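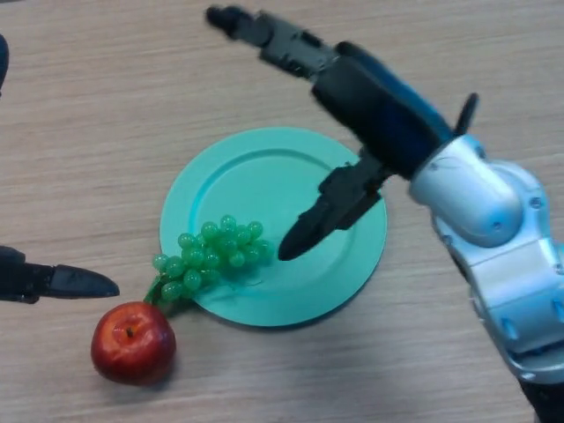 Hae-won Cho

Section 4: Setting out the fruit

You've got the table up and the box open, so now comes the fun part! The Sostel play table set really comes alive once there's fruit on a plate, and you can have your first arrangement ready before the kettle boils.

What you need for this section
One turquoise plate
The green grapes (artificial, one bunch)
The red apple
A soft, barely damp cloth

1. Wipe the tabletop along the grain and let it dry. Crumbs under the plate make it rock.

2. Put the plate near the middle of the table, right way up, with the shallow well facing you. Leave room beside it for the rest of the fruit.

3. Hold the grapes by the body of the bunch and lower them onto the plate. I love them a little off to one side, with a few spilling over the rim – it looks so much more generous than a tidy heap in the centre.

4. Turn the bunch until the green stem points out past the edge of the plate.

5. Set the apple straight on the table, just below and to the left of the plate, with its stalk up. The tip of the grape stem can come right up close to it.

6. Step back and have a look from where the children will be sitting. Nudge things until you're happy.

Note: The plate has a broad flat rim, so you can rest a grape or two there without the whole bunch sliding. If it does slide, give the bunch a quarter turn and try again.

Note: Other colours of plate can be ordered as part 340. Quote the set number, 1729, with your order.

CAUTION: The fruit is for pretend play only. Keep it away from real food and from any child who still puts things in their mouth.

CAUTION: Don't lift the grapes by the stem. It's thin plastic and can work loose.

Packing away
Apple first, grapes last, so nothing heavy sits on the bunch. The plate goes flat in the bottom of the box. For the picnic arrangement, which is my favourite of the lot, go on to Section 5.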